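Small bedroom, dark clothes everywhere, what do you do about lint?
Forum > Home & Laundry > Laundry Talk

pilly_sweater
OK so I've been lurking here for ages and finally have a question worth typing out. Almost everything I own is black or charcoal. It was a choice I made in my twenties and I'm sticking with it! But since we moved into the apartment in October, every single thing comes out of the dryer covered in pale fuzz. Towels are washed separately. I clean the lint screen every load. I've tried the vinegar rinse, I've tried turning everything inside out, I've tried those wool balls (mine are from Brollden, and they did nothing except scare the dog).

The machine is a stacked Ondix that came with the place. The landlord says it's fine. The landlord also says the bathroom fan is fine.

Bedroom this afternoon, laundry very much in progress:

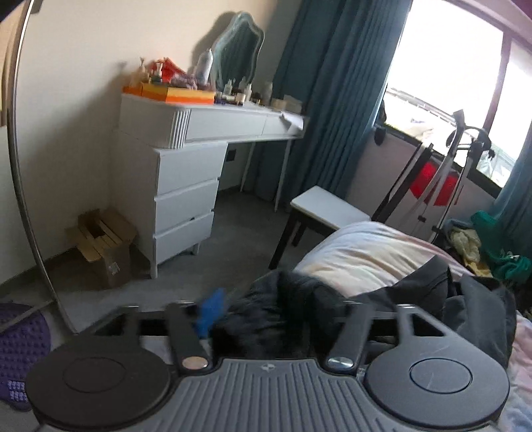
The dark pile, waiting its turn

What am I missing?

groutfan74
Is it a condenser dryer or vented? If it's vented, go look at the outside flap. Mine was stuck shut with a bird's nest behind it and the lint had nowhere to go, so it went back on my pants.

pilly_sweater
Vented, but I'm on the third floor so I can't get at the flap. I can put in a request and wait until spring, I guess.

quietkettle
My vote is overloading. Those stacked units are tiny. People stuff them like a full-size and then nothing moves, so the lint just rubs from one shirt to the next. Try half of what you normally put in and see.

Also drop the vinegar. It doesn't do anything for lint and it's hard on the rubber seals.

marge_in_the_valley
Going to disagree on the vinegar, I've used it for 15 years in the same washer and the seals are perfect. Half a cup in the rinse. Softens everything up and I swear the dog hair lets go easier.

quietkettle
Your washer may be tougher than hers. The manual for mine says no vinegar, in bold. But sure, if it works for you, I'm not coming to your house.

marge_in_the_valley
You'd be welcome, there's pie.

tumble_dan
Skip the dryer entirely for the dark stuff. I mean it. I put up a folding rack in a room smaller than yours probably is, and I haven't bought a lint roller since. Jeans take a day and a half in winter, shirts dry overnight. Point a fan at it if you're impatient.

pilly_sweater
Tried half a load last night, and quietkettle, I hate to say it, there's a difference! Not fixed, but I could wear the shirt to work without apologizing to people. Dan, I'd love a rack but the only floor I've got is the strip next to the bed and I need that for walking on.

Next problem though, while I have you all. Knits.
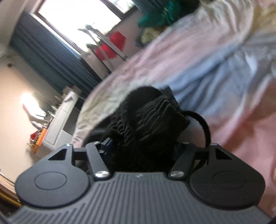 I've never known how to wash anything fluffy. My aunt's rule was that it all goes in the sink with shampoo, and my roommate in college put hers straight in on warm and wore them child-size afterward. I'm somewhere in between and scared of both. The black fuzzy pouch up against the edge of the bed is what I'm worrying about right now, the label is long gone and I have no idea if it's wool or acrylic or what. It picks up every bit of white fluff in the building. Do I dare?

Maarja Rebane
Cold water, by hand, and don't rub. If you don't know the fiber, treat it like wool and you can't go far wrong. Fill the sink, add a little wool wash (I buy the Effiong one, baby shampoo is fine too), push it under and leave it for ten minutes. Then press the water out in a towel. No wringing! Lay it flat to dry and pull it back into shape while it's damp.

Wash it with nothing else in the sink, especially nothing light.

tumble_dan
Mesh bag, delicate cycle, cold, low spin. I do all my hats that way and life is too short to stand at a sink.

Maarja Rebane
Hats, maybe. With long fuzz I wouldn't. The spin mats it down and you'll never get it fluffy again. I ruined a scarf that way and I still think about it.

tumble_dan
What speed were you spinning at? I go as low as it lets me and turn the last spin off.

Maarja Rebane
Whatever the delicate setting was. It's possible yours is gentler, I'll give you that.

groutfan74
For the fluff that's already stuck on there, use a damp rubber glove. Stroke it one way only. Sticky rollers pull the fuzz out along with the lint.

pilly_sweater
The glove thing is genius, I have a pair under the sink. Going with Maarja on the washing because I'm a coward.

quietkettle
Did you put in the request about the vent? Half loads help, but if the airflow is bad you'll want that looked at anyway. A clogged vent is a fire risk.

pilly_sweater
Sent it at lunch. Got the auto reply, request number 126. I'll update when somebody comes out.

marge_in_the_valley
Ask them to clean the whole duct while they're up there. Ours only did the flap the first time, and they had to come back with the long brush. The company was called Ameck, if you're anywhere near the valley. Very nice, took their shoes off.

pilly_sweater
Not near the valley sadly, but I'll ask about the duct!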